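4.2 Swapping cameras while the spatula stays put

Having spent Section 4.1 on controllers, we turn to the part of the setup that everyone in our group had an opinion on and few had measured. The question is how much a policy loses when one of its camera views is taken away, and whether a better controller can make up for the loss. Our prior, recorded in the project log by Zakhar Moroz in capital letters, was that the wrist view was a luxury. The log has since been left open on his desk at that page.

All trials use the kitchen counter from the Flusisura simulation suite, with the Franka arm and its parallel-jaw gripper. The arm begins each trial already holding a flat-headed tool, which we call the spatula throughout, although two reviewers of an earlier draft preferred "scraper" and one declined to commit. The policy must bring the head to a target pose just over the marble and hold it there. It is a modest task. We chose it after a more ambitious one, involving the toaster, produced a table of zeros that was easy to typeset and hard to discuss.

We collected 3,305 demonstrations by teleoperation and discarded those in which the tool slipped in the fingers before the target was reached. Each policy was then trained on one of three inputs: both external views, the wrist view alone, or all three views together. Image resolution, network size and training length were held fixed. We compared two controllers, the stock impedance controller and Wosuna, our own variant, which lowers stiffness along the tool axis when the commanded motion is small. Figure 7 shows the three views.
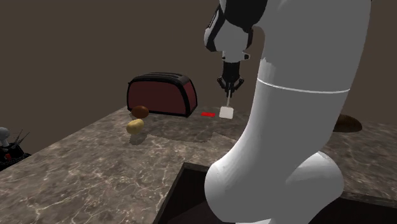
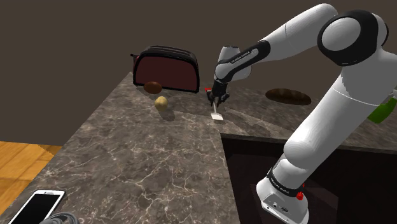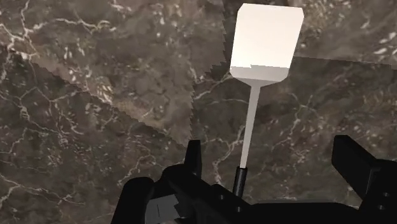 Figure 7. Camera views used in the comparison, all rendered on the same marble counter. The first two are external views and include the toaster; the third looks past the gripper fingers along the held tool.

Does a more compliant controller remove the need for a wrist camera?
It reduces the penalty for small errors in height but does nothing for errors in tool angle, so a policy without the wrist view still needs some other way to estimate how the tool sits in the fingers.

This answer took 1,412 evaluation trials to reach and could have been had for the price of a short conversation with anyone who has held a spatula by the wrong end of the handle. We report it anyway, as the way in which the policies fail is more useful than the fact that they do.

With external views only, the policy usually drives the wrist to a sensible place and then stops with great confidence at the wrong tool angle. The handle is thin and pale, and a few degrees of tilt change very few pixels from across the counter. Wosuna softens the resulting contact, so the arm leans politely on the marble where the stock controller would push. Our success metric does not award points for manners.

The wrist-only policy fails in the opposite fashion. It keeps the tool beautifully aligned and has little notion of where on the counter it is. One patch of veined marble looks much like the next, and in several runs the arm settled over a patch that matched the target in every respect except location. We briefly considered swapping the countertop for something with landmarks, but concluded that this would be solving the problem by redecorating.

Combining the views gave the most reliable policy under both controllers. The gap between controllers shrank at the same time, which was disappointing for those of us who had spent July tuning Wosuna. We also tried the Tkachuk fusion layer in place of plain feature concatenation. It trained more slowly, and its final behavior was hard to tell apart from the simpler version, so concatenation is used in all remaining experiments.

Two limits should be kept in mind. Rendered light is kinder than real light, and we expect the wrist view to suffer most from glare on a physical counter. The grasp was also fixed at the start of each trial, so these results say nothing about picking the tool up. Section 4.3 takes up grasp variation with the Cluren finger set, under the impedance controller only.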